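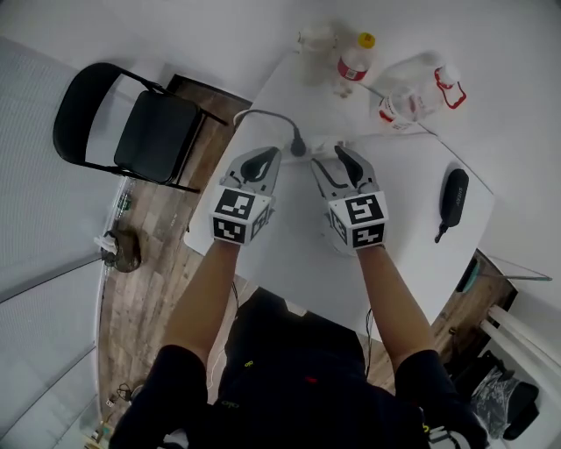
Lemlow, Feb 6, 2020

Muting (social networks)

Muting is the setting that lets you stop seeing somebody's posts without unfriending them, and I've spent far too much of my life fiddling with it. It differs from blocking in that the other person isn't told and can still read whatever you put up. Most networks have some version of it, though they can't agree on a name (snooze, hide, quiet, take your pick!).

On Wumbei, where I do most of my chatting, you open the person's profile, tap the three dots and choose Quiet. It lasts until you undo it. The list holds 80 people, and I've been dangerously close to full more than once. 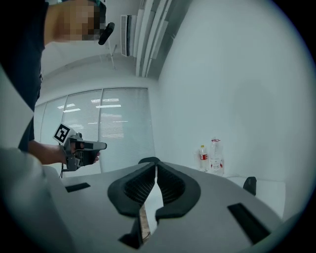
Two grippers, one held in the left hand

Kevell does it by word as well as by person, so you can mute a football score or the ending of a series. Each muted phrase can be up to 80 characters long, and capitals don't matter. I love this one – I muted a whole baking contest in July and only had it spoiled by my sister.

Group muting is a separate thing. In a group of over 800 members the alerts never stop, and Jurnoron gives you nine levels of quiet to pick from, which I find a bit much (I use the second and ignore the others). Direct mentions still come through on all of them except the last.

See also: Blocking, Unfollowing, Notification settings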